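Vaccine Storage Walk-Through, Osei Family Clinic, Gratville

Posted by Elikem Antwi

A few people from the other clinics asked for a copy of the checklist I use before flu season, so I've typed up my December round with all the comments left in. It's long and I ramble a bit in places, sorry! The items are in the order I walk them, starting at the back door where deliveries come in and ending at the binder. OK means fine, FIX means someone has to do something, and WATCH is my own category for stuff that passes but bugs me.

Delivery and receiving

1. Boxes opened right away and checked against the packing slip. OK
The 8:40 a.m. delivery was unpacked by 8:52, and I was standing there with a watch like a weirdo. Slip matched.

2. Temperature strip in the shipping box read and written down before the box is thrown out. FIX
It was read but not written down. The person at the desk remembered it perfectly well, and I believe her, but memory doesn't go in the binder. I've taped a pen to the clipboard – we'll see how long that lasts.

3. Front desk knows who to call when a cold box arrives. OK
Mariama Lamptey is first, I'm second. Both numbers are on the card by the phone, and yes, I dialed them both to check.

4. Nothing cold left on the counter over lunch. OK

Main refrigerator (the Prorholm)

5. Between 36°F and 46°F on arrival. OK
It was at 40 when I got there and 41 after I'd had the door open for my poking around. I love this fridge. The old one used to swing all over the place every time somebody looked at it.

6. Min and max recorded at the start of the day, with initials. OK
One set of initials I couldn't read at all. Please, friends, two letters, that's all I'm asking.

7. Vaccines in the middle of the shelves, away from the walls and the cold air vent. FIX
Two boxes of flu vaccine were pushed right up against the back wall. I moved them forward and the reading back there was still in range, so no doses were set aside. But flu vaccine that freezes is flu vaccine you throw out, and it can look perfectly normal afterward, so this one makes me jumpy.

8. Nothing stored in the door or the bottom bins. OK
Water bottles only, all labeled "do not drink." Somebody has added a smiley face to one of them and I'm allowing it.

9. No food or drinks. OK
Not even a yogurt. I'm so proud.

10. Door seal clean and closing on its own. WATCH
There's a soft spot near the lower hinge. It held a strip of paper when I tugged, but only just. I'd like it looked at before summer.

11. Stock count matches the computer. FIX
The computer says 238 flu doses and we had 238, which made my morning. Total across everything should have been 532, though, and we came up one box short on tetanus. Mariama found it in the right fridge on the wrong shelf, behind the hepatitis B. So the count is fine now and the shelf labels aren't. New labels, bigger print, please.

12. Earliest expiration dates in front. OK
All but one row, and I turned that around while I was there.

Freezer

13. Between -58°F and +5°F. OK
Steady at -6.

14. Frost thinner than my pinky nail. OK
My measuring method has been criticized. I have no plans to change it.

15. Varicella and MMRV kept in their original boxes, away from light. OK

Logger and alarms

16. Trerkska logger probe sitting in its buffer bottle, in the middle of the shelf. OK

17. Calibration certificate in date and in the binder. WATCH
In date, but it runs out this spring. Booking it early is so much easier than doing the panicked version, so I've sent the request already.

18. Alarm reaches a real person after hours. FIX
I set it off on purpose at 6:15 p.m. and the text went to a phone number that belonged to somebody who moved away. Gulp. It now goes to Mariama and then to me, and I've tested it twice more. If you only steal one item from this list for your own clinic, make it this one.

19. Download reviewed every week by someone who didn't set it up. OK

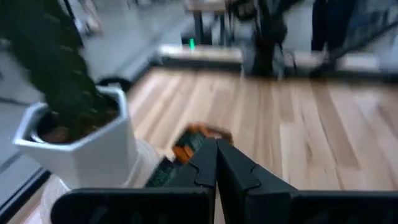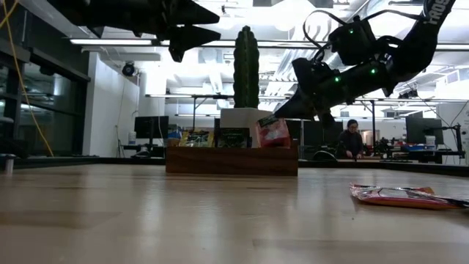
Power and backup

20. Fridge and freezer plugged straight into the wall, no power strips. OK

21. "Do not unplug" sign at the outlet and at the breaker. FIX
The outlet has one, the breaker doesn't. I wrote one on the back of an envelope for now, and it's ugly, and it'll do until the printed one shows up.

22. Backup plan names a place that has agreed to take our stock. WATCH
The plan names the pharmacy down the road and they're happy to help, but the contact listed has changed jobs. I need a new name and an after-hours number.

23. Coolers, conditioned water bottles and a spare probe ready to go. OK
We did a dry run with empty boxes and it took us 14 minutes to get everything packed. I was hoping for ten, but Mariama pointed out (fairly) that I spent three of them looking for the tape.

Vaccine room and shots area

24. Sink, soap and paper towels stocked. OK

25. Sharps containers below the fill line and out of reach of small children. FIX
The one in room 2 was too low. A toddler could have it in a second, believe me, I have one of those at home. It's being moved up to adult elbow height.

26. Epinephrine in the emergency kit, in date, kit easy to grab. OK
I asked three staff to show me where it is without any warning. All three walked straight to it!

27. Chairs set aside for the 15-minute wait after a shot. WATCH
There are chairs, but on busy afternoons they fill up with people waiting to go in. A little sign might help. I'm open to ideas.

28. Current vaccine information sheets, in the languages our patients read. OK
The Spanish ones are running low and more are on order.

Paperwork

29. Staff training signed off for the year. FIX
One of our new hires still has the storage module to do. She's booked in.

30. Doses given match doses used in the log. OK
We logged 701 for the season so far and the inventory agrees, with every wasted dose written up. At this point last year we were at 624, so people are coming in, and I'm thrilled about that.

31. Troubleshooting record filled in for every out-of-range reading. OK
There's a single entry, from when the door was left open during a restock. It was called in and the doses were cleared by the manufacturer, with the letter filed behind the form.

To do before my next round

Shelf labels – Mariama
Printed breaker sign – me
Delivery temperatures written down – front desk
Sharps container in room 2 – maintenance
Backup contact at the pharmacy – me, this week
Storage module – new hire, with Mariama
Reminder about the back wall of the fridge – me, at the next staff meeting

If you use this at your own place, change whatever you need to. Your temperature ranges should come from the package inserts and your state program and never from a guy with a clipboard. And if you've found a door seal that lasts longer than ours, please leave me a comment with the part number.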